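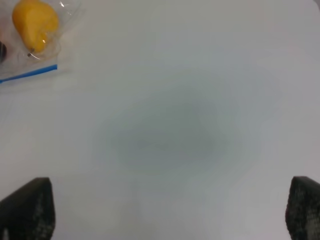

Trarari's packing lab has spent most of July finding out which of two grippers is better at picking up a bag of fruit, and the answer so far is that it depends how you feel about fruit.

The trial pits the Kutell, a two-fingered parallel gripper with dark, speckled finger blocks, against the Nyamweya, a suction unit that costs nearly twice as much and makes a noise like somebody finishing a milkshake. Both were bolted in turn to the same arm, run by the same controller and given the same chore: find a zip-top bag on a white table, lift it, carry it across and set it down in a tray.

Over 2,000 attempts have been logged. The Kutell managed 91 per cent on bags holding a single pear. The Nyamweya did better on flat, well-behaved plastic and a good deal worse on anything with a wrinkle in it, and bags of fruit are mostly wrinkle.

"On paper suction should have walked it," said Nyokabi Ogola, who is running the comparison. "Then you zip a pear into a bag and the bag has its own ideas."

Clear plastic has been hard on the wrist cameras too. The lab's software, Ternura, was trained on boxes and tins, and for the first week it treated glare on the bags as a solid object. It made 473 careful attempts to pick up a reflection. Ogola's team has since taught it to look for the coloured zipper strip and work back from there, which helps when the strip is facing up and doesn't when it isn't.

Shadows were the other nuisance. With the overhead lights on, the arm throws a soft grey blob on the tabletop, and an early version of Ternura kept steering around it. Dimming the lights fixed the blob and lost the bags. The lights are back on, and the software now ignores anything that moves when the arm does.

Bruising is scored separately, by eye, after the fruit has sat overnight. The Kutell's grip force was turned down after the first batch of pears came out with a waist. At the new setting it drops a few more bags but the marks are much fainter, and Ogola says she would take that trade for pears and possibly not for avocados, which have yet to be tested.

The controller comparison, originally planned to run alongside, has been pushed back to the spring. One of the two candidate units arrived with a power supply meant for another country, and the replacement is still in transit.

Pears used in the trial are not for resale. Staff have been invited to take them home, and the lab kitchen now has a sign asking them to take more.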